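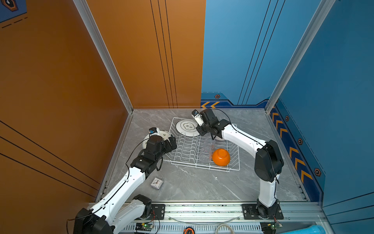 설거지를 한 다음에 그릇을 어떻게 세워 두는가, 오늘은 이것에 대해 쓰려고 합니다. 저는 한국에 와서 처음으로 철사로 된 식기 건조대를 샀습니다. 그 전에는 마른 수건을 펴고 그 위에 그릇을 쌓았습니다. 수건은 금방 축축해지고, 맨 아래 접시는 다음 날 아침까지 마르지 않았습니다. 건조대를 쓰면 문제가 다 없어질 줄 알았는데, 놓는 방법을 모르면 건조대에서도 그릇은 잘 마르지 않습니다. 제가 지금 지키는 순서는 간단합니다. 꽃무늬가 있는 둥근 접시처럼 납작한 것은 뒤쪽 칸에 세우고, 투명한 플라스틱 컵은 가운데에, 주황색 그릇은 오른쪽에 엎어서 둡니다. 흰색 철사 건조대 하나에 이 정도만 올리면 그릇 사이로 공기가 잘 지나갑니다.

저는 글을 길게 쓰는 버릇이 있으니 미리 양해를 부탁드립니다. 한국어가 아직 어색한 곳도 있을 것입니다. 틀린 표현을 알려 주시면 고치겠습니다.

접시 세우기

접시는 칸 하나에 한 장씩 넣습니다. 두 장을 같은 칸에 넣으면 서로 붙고, 붙은 자리에 물이 남습니다. 그 물은 저녁이 되어도 그대로 있습니다. 접시가 많은 날에는 한 칸씩 비우고 넣는 것이 제일 좋습니다. 칸이 모자라면 먼저 넣은 접시를 행주로 닦아 찬장에 넣고, 그다음에 나머지를 씻습니다.

접시의 앞면은 모두 같은 방향을 보게 합니다. 저는 앞면이 오른쪽을 보게 둡니다. 방향이 섞이면 움푹한 면끼리 만나서 자리를 많이 차지하고, 볼록한 면끼리는 부딪칩니다. 왼손잡이인 분은 반대로 하셔도 됩니다.

큰 접시는 뒤에, 작은 접시는 앞에 둡니다. 큰 것이 앞에 있으면 뒤의 작은 접시를 꺼낼 때 꼭 팔꿈치로 건드리게 됩니다. 저는 그렇게 해서 어머니가 주신 접시의 가장자리를 깨뜨린 적이 있습니다. 버리지 못하고 지금은 화분 밑에 받쳐 쓰고 있습니다.

접시를 칸에 넣을 때는 위에서 곧게 내립니다. 비스듬하게 넣으면 접시 아래쪽이 옆 철사에 걸립니다. 손에 세제가 남아 있으면 접시가 미끄러우니까 먼저 손을 한 번 헹구십시오. 바닥의 굽이 높은 접시는 좁은 칸에 잘 들어가지 않습니다. 이런 접시는 한 칸을 건너서 넣으면 편합니다.

잎이나 꽃 무늬가 있는 접시

제 접시는 거의 다 흰색에 초록색 무늬입니다. 이런 접시는 거친 수세미로 문지르지 마십시오. 무늬가 유약 위에 찍혀 있는 제품이 있고, 그런 것은 몇 년이 지나면 무늬가 흐려집니다. 부드러운 스펀지와 미지근한 물이면 충분합니다. 밥풀이 말라붙었으면 물을 담아 두고 차를 한 잔 마신 다음에 씻습니다.

가운데에 동그란 줄이 여러 개 있는 접시는 줄 사이에 양념이 남기 쉽습니다. 특히 고추장이 그렇습니다. 안쓰는 부드러운 칫솔로 줄을 따라 한 바퀴 돌리면 깨끗해집니다. 칫솔은 부엌용이라고 손잡이에 표시해 두십시오. 우리 집에서는 고무줄을 감아 놓았습니다.

플라스틱 컵

투명한 컵은 물 자국이 제일 잘 보이는 물건입니다. 저는 처음에 컵을 평평한 쟁반에 엎어 두었는데, 안쪽에 김이 서리고 냄새도 조금 났습니다. 컵을 엎으려면 밑으로 공기가 들어가야 합니다. 건조대의 철사 위라면 괜찮고, 쟁반 위라면 나무젓가락 두 개를 나란히 깔고 그 위에 엎으십시오.

컵을 바로 세워 두어도 되는가 하고 물어보시는 분이 있습니다. 물을 잘 털었고 부엌이 건조하면 됩니다. 다만 장마철에는 바닥에 물이 고여서 마르지 않습니다. 그때는 마지막에 마른 행주로 안쪽 바닥을 한 번 눌러 주십시오.

작은 글씨나 상표가 인쇄된 플라스틱 컵은 뜨거운 물에 오래 담그지 않는 것이 좋습니다. 제 컵 하나는 인쇄가 반만 남았습니다. 뿌옇게 된 컵은 물 1000밀리리터에 식초를 세 숟가락 넣고 잠깐 담갔다가 헹구면 조금 나아집니다. 흠집 때문에 뿌연 것은 식초로도 되지 않으니, 그런 컵에는 저는 연필을 꽂습니다.

오목한 그릇

국그릇이나 색이 있는 깊은 그릇은 엎어서 둡니다. 그런데 완전히 평평하게 엎으면 굽 안에 물이 고입니다. 그릇을 조금 기울여서 한쪽 가장자리를 철사에 걸치면 물이 흘러내립니다. 나중에 들어 올릴 때 물이 다른 그릇에 쏟아지는 일도 없습니다.

주황색이나 빨간색 그릇은 윤기가 있을수록 물방울 자국이 하얗게 남습니다. 손님이 오시는 날이면 저는 마른 면 행주로 한 번 닦습니다. 평소에는 그냥 둡니다.

깊은 그릇은 접시와 멀리 두는 것이 좋습니다. 그릇이 접시 위로 넘어오면 접시의 물이 마르지 않고, 접시를 뽑을 때 그릇이 같이 움직입니다. 우리 집 건조대는 접시 칸이 뒤에 있고 오른쪽이 그릇 자리입니다. 자리를 정해 놓으니 가족 중에 누가 설거지를 해도 모양이 비슷합니다.

시계를 옆에 두기

부엌일을 할 때 저는 작은 네모 시계를 가까이에 둡니다. 흰 판에 검은 바늘이 있고 빨간 초침이 있는 것이면 멀리서도 잘 보입니다. 휴대전화로 시간을 재면 젖은 손으로 화면을 만지게 되고, 또 메시지를 읽다가 설거지를 잊어버립니다. 시계는 물이 튀지 않는 쪽에 놓으십시오.

시계를 보면서 하는 일은 두 가지입니다. 하나는 불리는 시간입니다. 눌어붙은 냄비는 이십 분, 밥그릇은 십 분이면 됩니다. 다른 하나는 말리는 시간입니다. 저는 저녁 설거지를 끝내고 두 시간 후에 그릇을 찬장에 넣습니다. 그 시간에도 물기가 있으면 행주로 닦아서 넣습니다. 밤새 건조대에 두면 아침에 먼지가 앉고, 아침 그릇을 놓을 자리도 없습니다.

건조대 자체를 씻기

건조대도 더러워집니다. 깨끗한 그릇만 올리니까 괜찮다고 저도 오래 생각했습니다. 어느 날 철사가 만나는 자리를 손가락으로 만졌더니 미끈미끈했습니다. 그 후로는 일주일에 한 번 씻습니다.

방법은 이렇습니다. 그릇을 모두 내리고 건조대를 싱크대에 넣습니다. 베이킹소다 100그램을 따뜻한 물에 풀어서 위에서 천천히 붓습니다. 십 분을 기다린 다음 솔로 철사의 아래쪽부터 문지릅니다. 위쪽은 눈에 보이니까 누구나 닦지만 때는 아래쪽에 많습니다. 잘 헹구고, 거꾸로 세워서 말립니다.

흰색으로 칠해진 철사는 끝부분의 칠이 먼저 벗겨집니다. 벗겨진 곳에 녹이 생기면 접시에 갈색 점이 묻습니다. 철수세미를 쓰면 더 빨리 벗겨지니 쓰지 마십시오. 작은 녹은 치약을 천에 묻혀 닦고 완전히 말리십시오. 녹이 넓으면 바꾸는 것이 맞습니다. 다리에 고무 덮개가 있는 제품이면 덮개도 빼서 안을 닦으십시오. 거기에 물이 고여 있을 때가 많습니다.

건조대를 놓는 자리

벽에서 한 뼘을 띄우십시오. 벽에 붙이면 뒤쪽 칸의 접시가 벽에 닿고, 벽지나 타일 줄눈에 곰팡이가 생깁니다. 창문 옆이 좋지만 바람이 센 날에는 가벼운 플라스틱 컵이 날아갑니다. 저는 컵을 가운데에 두고 양쪽을 그릇으로 막아 줍니다.

돌무늬 바닥이나 상판은 물 얼룩이 눈에 잘 띄지 않습니다. 보기에는 편하지만 그래서 닦는 것을 잊게 됩니다. 저는 그릇을 찬장에 넣고 나면 건조대를 들고 그 밑을 꼭 한 번 닦습니다. 건조대 밑에 수건을 깔았다면 그 수건은 매일 바꾸십시오.

독자 편지에서

지난번 글을 보고 파르빈 시알 씨가 편지를 보내 주셨습니다. 칼과 젓가락은 어디에 두느냐는 질문이었습니다. 저는 수저통을 따로 씁니다. 젓가락은 집는 쪽이 위로 가게 꽂고, 칼은 꽂지 않고 바로 닦아서 칼집에 넣습니다. 건조대에 칼을 눕혀 두면 컵을 집다가 손을 벱니다.

에우세비오 페냘베르 씨는 접시 칸이 너무 넓어서 작은 접시가 넘어진다고 하셨습니다. 칸의 철사에 굵은 고무줄을 한 줄 걸어 보십시오. 고무줄이 접시의 뒤를 받쳐 줍니다. 색이 없는 고무줄이 좋습니다. 빨간 고무줄은 젖으면 흰 철사에 색이 묻을 수 있습니다.

나무 도마도 같이 세워도 되느냐는 질문도 있었는데, 저는 따로 세웁니다. 도마는 마르는 시간이 길고 냄새가 옆 그릇으로 옮겨 갑니다. 도마에 대해서는 지난 6월에 쓴 글이 있으니 그것을 보아 주십시오.

다음 글에서는 찬장 안에 접시를 쌓는 방법과, 접시 사이에 끼우는 종이를 집에서 자르는 방법을 쓰겠습니다. 종이는 키친타월보다 얇은 부직포가 낫습니다.

2022년 9월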